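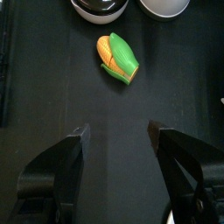 Toy corn on the cob, made in two halves, with green husk leaves, on a dark tabletop.

How to clean, check and refit two-part cutting food

By Meinrad Ortner
63 shares | 7 comments

Cutting food is the kind of play food that comes apart when a child pushes a toy knife through the join. The halves are held together by hook-and-loop pads, by a peg and socket, or in a few older sets by small magnets. The method below deals with plastic pieces. Wooden pieces should not be put in water and are covered on a separate page.

The corn is used as the working example because it is the most awkward piece in most sets. It has a moulded kernel surface that holds dirt, a join partway along the cob, and husk leaves that leave narrow gaps against the body. Anything simpler, such as a carrot or a tomato, can be done by the same steps with the husk section left out.

What you need

- A washing-up bowl
- Warm water, no hotter than your hands can stand
- Washing-up liquid
- A soft toothbrush
- Cotton buds
- A dry tea towel and a second cloth for wiping
- Replacement hook-and-loop dots, if your pieces use them
- Tweezers

Work on a dark surface if you have one. Lint and crumbs pulled out of the pads show up on it at once, and it is easier to see when you have finished.

1. Separate the halves

Hold one half in each hand and rock the piece along the line of the join. Do not twist. Twisting shears the glue under hook-and-loop pads and will round off a plastic peg over time. If the join is stiff, slide a blunt table knife into the line and lever gently on both sides in turn.

Keep matching halves together. In the Skositz vegetable set the pegs differ slightly from piece to piece, and a half forced on to the wrong partner can split the socket.

2. Check before washing

Look at each half under a good light. You are looking for:

- Cracks running out from the join
- Pads lifting at the edge
- Leaves that move where they meet the cob
- Rattling, which means something has come loose inside
- Water already inside a hollow half (shake it next to your ear)

A cracked half should be thrown away together with its partner. Glue repairs on thin plastic do not hold up to cutting, and the broken edge is sharp. Any piece with an exposed magnet goes straight in the bin, out of reach.

3. Wash

Add a small squirt of washing-up liquid to the water. Dip the cloth, wring it out and wipe the smooth parts first. Hollow pieces should not be left to soak. Water gets in through the join face and is slow to come out again.

For the kernels, use the toothbrush. Brush along the rows first, then across them with shorter strokes. Most of the dirt sits in the grooves between the rows, where the colour on some toys is a little deeper anyway, so do not mistake shading for grime and scrub until the finish dulls. If two passes make no difference, it is probably the colour of the plastic.

Do the cut base last. It is often a pale colour and picks up marks from table tops and felt-tip pens. Pen marks can be reduced with a paste of bicarbonate of soda and water, left on for 3 minutes and wiped off. Try it on a hidden spot first.

4. Clean around the husk

Moulded leaves have shallow ridges running lengthwise, and these wipe clean with a cloth. The gap between leaf and cob does not. Push a damp cotton bud in from the open end of the leaf and draw it out in one direction. Change the bud when it comes out dirty.

Do not bend a leaf back to get behind it. On the Bodin sets I have worked on, the leaves are fixed at one point only, and a bent leaf goes white along the fold and stays that way - or snaps a few weeks later.

5. Rinse and dry

Wipe everything with a cloth wrung out in clean water. Shake each half with the join face down, then stand it join face down on the tea towel for 30 minutes. Turn it over and leave it again. Hollow pieces may need up to 7 hours in a cool room, longer in January if the heating is off. An airing cupboard is fine. A radiator is not.

6. Renew the pads

Skip this step for peg joins.

Clear the old pads first with tweezers, pulling out hair and fluff. Often the grip comes back and no new dots are needed. If a pad is flattened or lifting, peel it off, clean away the old glue and let the face dry fully. Fit the hook dot to one half and the loop dot to the other. Line both up by closing the halves dry before you take the backing off the second dot.

Press firmly and leave the halves closed overnight. Then pull them apart ten times. A new dot that moves during this test will come off in use and is small enough to swallow, so replace it or retire the piece.

7. Reassemble and store

Close each piece so that the pattern lines up across the join. With corn, match the kernel rows. With the Pruvbridge type there is a small notch on the join face that does this for you.

Store pieces closed. Open pads catch fluff from anything else in the box. Large leafy items go in last, on top, so that nothing presses on the leaves.

How often

Once a month is enough for one household. Playgroups should wipe down after each session and do the full method when the pads start to slip.

7 comments | 63 shares

Related
Wooden cutting food: cleaning without water
Refitting loose handles on toy saucepans
Zadwood play kitchens: replacing a door hinge
Removing felt-tip pen from hard plastic
Sorting a mixed box of play food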